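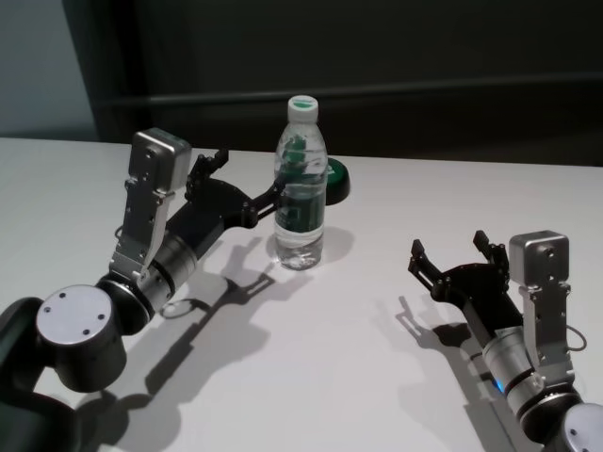
Bottled water in Kallska

Bottled water in Kallska is the production, sale and everyday use of packaged drinking water in the town of Kallska and the villages around it. The town has a piped supply of good quality, but bottled water has been a common household product there for several generations. The reason is found in the local geology, which makes the piped water hard, and in the habits which formed before all houses were connected to the mains.

The article deals with still and sparkling water sold in closed containers. For the piped supply, see Kallska waterworks. For the spa buildings, see Ristberg baths.

Contents
1 Background
2 History
3 Types of water
4 Containers
5 Sale and use
6 Deposit and collection
7 Taste and local opinion
8 See also

Background

Kallska lies in a wide valley of limestone. Rain sinks quickly through the rock and comes out again at the foot of the slopes, and on its way it takes up a large amount of calcium. Water with much calcium is safe to drink, but it leaves a white layer in kettles and gives a thin film on tea. Older cookbooks from the district advise to boil the water the evening before and to pour it carefully off the sediment.

The hill of Ristberg, on the northern side of the valley, is different. It consists of granite, and the springs on its slopes give a soft water with little mineral content. Before the mains were laid, families who could pay for it had Ristberg water brought down to the town by cart, in stoneware jars closed with a cork and a piece of waxed cloth. The carriers had fixed streets, and the right to a street could be inherited or sold. Several of the street names in the old quarter still refer to this trade.

The upper spring is the largest of the group and lies 650 meters above sea level. The lower springs are weaker and can become dry in late summer.

History

Early trade

The first written rules for the water trade in Kallska concern cleanliness. Carriers were forbidden to let animals drink from the spring basin, and a jar which had been used for oil or vinegar could not be used for water afterward, even if it was washed. The fines were paid in grain. It is not known how strictly the rules were followed, but the fact that they were repeated so many times suggests that there was some trouble with them.

When the baths at Ristberg were opened, the water got a second public. Guests drank it in the morning on the terrace, and many wished to take some home. The bath company began to fill glass bottles with its own mark pressed in the shoulder. These bottles are collected today, and the ones of brown glass are considered more rare than the green ones.

Industrial bottling

The piped supply reached the center of the town first and the villages much later. It was expected that the water trade would end with it. In the center this happened almost completely, and most carriers sold their horses. In the villages the trade continued, and it was here that the firm of Warnetero started as a filler of lemonade and table water. Warnetero leased the lower springs, built a filling hall beside the railroad and delivered in wooden crates.

For a long time the firm used only returnable glass. The crates were heavy, and the drivers usually carried them down to the cellar of the customer and took the empty ones up again. Plastic bottles were introduced slowly, at first for sparkling water only, because the management believed that customers would not accept still water in plastic. The opposite happened — still water soon became the larger part of the sale.

A second brand, Mapplebeck, appeared on the market as a cheaper product for canteens and offices. Mapplebeck is not a spring water. It is taken from the ordinary mains, filtered to remove the hardness, and bottled in the same valley. The label must say this clearly, and after a complaint from the bath company the letters were made larger.

Types of water

In shops in the district the following kinds are usually found:

Spring water. It is taken from a named source and bottled near it. Nothing may be added except carbonic acid.

Purified water. The origin can be any safe supply. Most of the dissolved minerals are removed by filtering through a membrane, and the taste is neutral.

Mineral-added water. Purified water in which a small, fixed amount of salts is put back. It tastes the same all year.

Table water. An older name, now used mostly on restaurant menus. It says little about the origin.

People who come from outside often suppose that spring water must be softer than purified water. In Kallska the difference is small, as the Ristberg springs have so little mineral content from nature. 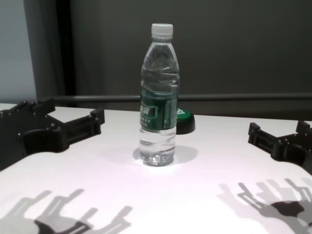 Bottled water with a white screw cap and a green label.

Containers

Shape

The plastic bottle for still water has developed to be thin and light. A thin wall is easily pressed in by the hand, and for this reason the makers mold ribs or grooves into it. The ribs work in the same way as the folds in corrugated sheet and make the wall stiff without more material. Sparkling water needs less help of this kind, for the gas presses from inside and keeps the bottle firm until it is opened.

The base is a special problem. A flat base would bend outward under pressure, and the bottle would then rock on the table. Two solutions are common. One is a base with a deep hollow in the middle, as in many wine bottles. The other is a base divided in several rounded feet, often compared with the petals of a flower. Both shapes are made in the mold in one operation.

Closure

The screw cap is made of a harder plastic than the bottle. It has fine vertical ridges on the side for the fingers and a thread on the inside. A ring under the cap is joined to it by small bridges, which break at the first opening, so that the buyer can notice if a bottle has been opened before. Older people in the villages sometimes call the cap "the cork", although cork has not been used for water in a very long time.

The color of the cap has no legal meaning. By custom a shop in Kallska expects to find the same color on all bottles of one kind, and a change of color without warning leads to questions at the counter.

Label

A label must give the name of the product, the kind of water, the volume, the source or the place of bottling and a date. The analysis of minerals is given as a small table. On the most usual bottles the label goes around the middle, where the wall is straight, and it is fastened with a strip of glue or only by its own tension.

Sale and use

Water is sold in single bottles and in packs held together by film. Grocery stores keep the packs near the entrance, as they are heavy and customers do not like to carry them through the whole store. In the villages a delivery by van still exists. The driver comes every 15 days, a rhythm which is older than the van and is kept mainly because the customers have arranged their cellars after it.

At home, bottled water is used above all for tea, coffee and baby food. Many households drink the piped water cold and use the bottled water only for things that are heated. In meetings and in classrooms it is usual to put out small bottles, while jugs have come back in the last years in the town hall and in the library.

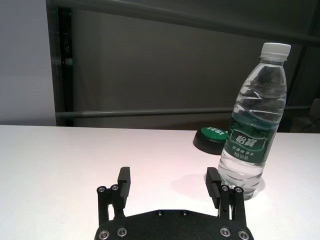 Storage is simple, but some rules are generally followed. The bottles should stand cool and dark, and not beside paint, gasoline or strong cleaning products, as smells can pass slowly through a thin plastic wall. A bottle that has been opened should be emptied within 2 days. Frozen bottles are not dangerous, yet the base is often deformed afterward and the bottle does not stand straight any more.

The date on a bottle of water is often misunderstood. The water itself does not become bad in a closed bottle in the manner of milk. The date says how long the producer answers for the taste and for the container.

Deposit and collection

Glass bottles in Kallska always had a deposit, and it was a usual income for children to bring them back. Plastic bottles had none at the beginning, and they were soon found in the river and along the railroad. A trial with a deposit on plastic was started in April in the two largest grocery stores, and after it had shown a good result the municipality decided to extend it to all points of sale.

The machines that take back the bottles read the code on the label. A bottle without label is refused. This causes some irritation, as the labels on thin bottles fall off easily when they get wet, and the staff may then accept the bottle by hand if they recognize the shape. Bottles should be empty and not crushed. The cap may stay on.

The extension was made public with the following notice, which was hung in all stores:
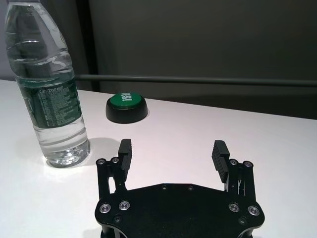
Kallska, 14 December 2019

The deposit on plastic bottles applies from the new year in every store, kiosk and canteen that sells drinks within the municipality. The amount is shown on the shelf next to the price. Bottles bought before the new year can be given back without payment. Stores with a very small sales area may send customers to the nearest larger store, but must hang up a sign with the address. Glass bottles are taken back as before.

The collected plastic is pressed into bales and sent out of the district by rail. A part of it returns as raw material for new bottles. Caps are separated in water, where they float while the bottle plastic sinks, and they are used for crates and garden furniture. Warnetero has kept one line for returnable glass, mostly for restaurants and for older customers in the villages.

Taste and local opinion

There is a long disagreement in Kallska on whether the upper and the lower springs taste different. The analysis shows nearly the same values. Those who prefer the upper spring describe it as lighter, and they point out that the bath guests were always served from it. A blind tasting is held at the summer market, in which the visitors receive 2 cups and have to say which is which. The results are written on a board and have not settled the question.

Mapplebeck is not included in the tasting. Its name is used in the local speech for a thing that is correct but without character, for example a soup with too little salt. The producer has taken this in good humor and once printed it on a calendar.

See also

Hard water
Kallska waterworks
Ristberg baths
Returnable bottle
Water carrier (trade)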